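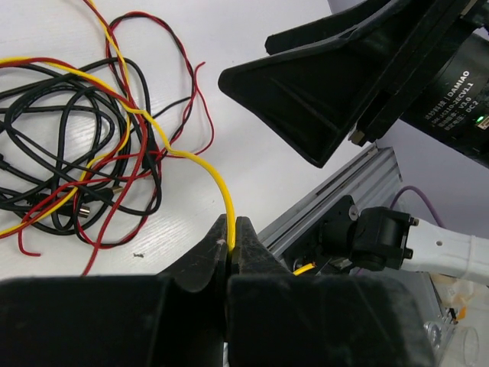 Wrist cam view, left arm. Yellow wire, rubber pads, pile of doom.

OK so I've been promising a gripper thread since February and I finally have enough notes to write one. Two sets of finger pads, two wrist cameras, one very tangled heap of wire. Long one, get a coffee.

2/ The setup: two arms facing a white tabletop, each with a black two-finger gripper. The job is to find a yellow wire in the pile, pinch it, lift it clear of the black and red stuff, and hand it to the other arm. I picked cable because I was sick of testing on foam blocks. Everything can pick up a foam block!

3/ Pads first. I had the Brasulus pads (hard, smooth, taper to a pretty fine tip) and the Skultance pads (softer rubber, matte, also tapered). Same gripper body for both, same motor, same closing force setting. Swapping takes me 18 minutes if I don't drop a screw. I drop a screw.

4/ Brasulus on thick jacketed cable: great. Grabs it, holds it, no complaints. Brasulus on thin insulated wire: ugh. The wire rolls. You close on it, it looks perfect on camera, you lift, and it squirts out sideways like a watermelon seed.

5/ I spent a whole evening blaming my calibration for that. Redid the hand-eye calibration, redid the finger zero, moved the lamp. Same thing. Then I rubbed the wire between two fingernails at my desk and it did exactly what the robot was doing. Lesson taken.

6/ Skultance on thin wire: so much better. The rubber gives a little and the wire sort of beds in. I ran 90 lifts with each set, same pile, re-tangled by hand every ten or so. With the smooth pads I quit keeping a neat tally somewhere in the middle because I was annoyed, so no percentages from me, sorry. The gap was big enough that I didn't need a spreadsheet.

7/ Downsides of the soft ones: they scuff. They also pick up lint like you would not believe, and once they're linty they get slippery, and then you're back to watermelon seeds. I wipe them down with a damp cloth before every session now.

8/ Somebody's going to ask about the motors so: the big label in the photo says DAMIAO, DM-J4310-2EC V1.1. I haven't compared it against anything else and I'm not going to pretend I have. This thread is pads and cameras.

9/ Cameras! I tried two mounting spots at the wrist. High mount sees more table, low mount sees more finger. I went in sure that high would win, more context and all that.

10/ High lost. For this task what you want to know is whether the wire is between the tips or lying next to them, and from up high those look the same. From down low you get a view like the one at the top of the thread, both jaws coming up from the bottom and the wire arcing away to the left. Way easier to teleop from, too.

11/ What you pay for it: the gripper body eats the whole bottom edge of the picture. If something is lying under there you won't know until you hit it. I've put one arm down on the rail this way. Fine, everything was fine, the noise was not fine.

12/ Leena Koskela told me to stop picking one and just run both, low on the wrist and a fixed one looking down on everything. She's right and I'd been avoiding it because it meant another USB hub. I bought the hub.

13/ Controller notes, short because I'm still mid-opinion. The Kokkonen box is easy to set up and has the nicest current readout, which matters here since thin wire barely registers and you want to see that tiny bump when the fingers close. Its gripper menu is buried 3 levels down though and I hate it with my whole heart.

14/ The Lamham one is the opposite. Ugly setup, a config file that yells at you about tabs, and then once it's running it just runs. Force limit changes take effect right away with no restart. I left it on through dinner and came back and it was sitting there perfectly happy.

15/ For a person at a bench poking at things, Kokkonen. For anything you plan to leave set up the same way all month, Lamham. I've been switching back and forth, and I wouldn't recommend that to anyone, because the two of them disagree about which direction is "close." Ask me how I found out.

16/ Stuff I got wrong that had zero to do with hardware:
- Cranked the force way up to fix the slipping. Made it worse, the wire shot out faster.
- Used a pile with all the ends neatly on one side. Too easy, told me nothing.
- Approached straight down every time. Coming in at a slant along the wire is so much kinder.

17/ About the pile. A good test tangle needs variety! Mine has fat black cable, floppy red wire, the yellow, a red-and-black twisted pair, and a couple of metal connectors in the middle that love to snag. If your tangle is all one kind of wire you'll get good at that one kind of wire.

18/ The handoff between arms is the part I'm worst at. Two black grippers coming together over a loop of wire, and the second one always wants to grab where the first one already is. Right now I pinch low, lift, wait for the wire to quit swinging, then bring the other arm in from above. Slow but it mostly goes.

19/ What it all cost me in extras, pads and brackets and hub and a spare set of screws (see post 3): 1745 in the money I was saving for a new couch. The old couch is OK.

20/ If you only want the short version: soft matte pads for thin wire, camera mounted low plus one overhead, keep the force down, wipe your pads.

21/ Next up I want to try a pad with a shallow groove cut across the tip, to see if the wire will settle into it by itself. I've got a block of rubber and a craft knife and no plan. If anybody has done this and has a groove depth they like, please tell me before I ruin the whole block.

22/ Oh and for the two people who asked, yes, I do untangle it all at the end of the night. No, it does not stay that way.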